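Home News Projects Suppliers Events Contact

Search this site Enter keyword Go

Last updated: Tue 19 September

Skitis sets its gripper budget before it chooses the arm

The packing company Skitis has approved the first part of its plan for automated picking, and the money will go to grippers and simulation work before any robot arm is ordered. The decision was confirmed by Samer Chidiac, who is responsible for equipment planning at the company.

In most plans of this type the arm comes first, and the gripper is chosen later from what is left in the budget. Skitis did it in this order in February, when it prepared a first version of the plan. That version was returned by the finance department with many questions. The largest line was the arm, but the questions were nearly all on the small lines: spare fingers, mounting plates, cables, and the hours of the technicians who must change these parts.

"We had a good price for the arm and almost no idea what we would spend at the end of it," Mr. Chidiac said. "For me it was correct that they sent it back."

The new plan has three stages. In the first, the company tests parallel-jaw grippers in simulation, with different finger shapes and opening widths. In the second, it buys a small number of real grippers and tries them on a bench with products from the warehouse. Only in the third stage will it ask for final offers on the arm and on the safety fencing. Each stage has its own budget, and money not used in one stage can be moved to the next with a signature from the plant manager.

Two suppliers have been invited to the second stage. Jeltell offers a gripper with fingers that are changed by hand with two screws. Vanags offers a heavier model with a longer warranty, but its fingers must be ordered from the factory and the delivery time is five weeks. Skitis has asked both of them to give prices for the complete set, including spare parts for the first year, so that the offers can be compared line by line.

The simulation licenses come from Raltus and are paid by the month. The company has reserved 600 hours of engineering time for this stage. Mr. Chidiac said that the hours were the most difficult part to defend in the meeting, as they do not appear on any invoice and the same engineers are needed for the maintenance of the old conveyor line.

The target for the bench tests is 1,000 picks with each gripper before the fingers are inspected. The products will be mostly small cartons, which are now packed by hand on the day shift. Plastic bags with soft contents are not included in this plan, and the company will decide on them separately.

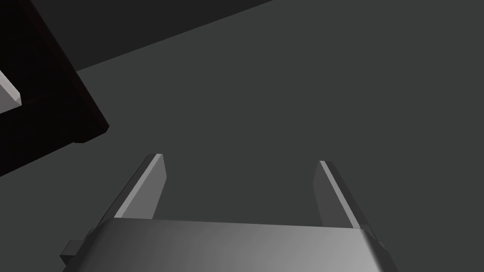

Should a company pay for simulation before it has bought a gripper?

It depends on how many finger shapes are still open. If the product is always the same box and the supplier already has a standard finger for it, a short bench test is usually cheaper. If there are several carton sizes and the opening width is not decided, a few weeks of simulation can prevent an order for the wrong fingers, and the cost of it should be written as a separate line in the budget.

Skitis has not published the total amount of the plan. The offers from both gripper suppliers will be opened on the same day, and the company says that the result will be sent to them in writing. Training for the operators is not yet in the budget and will be discussed together with the third stage.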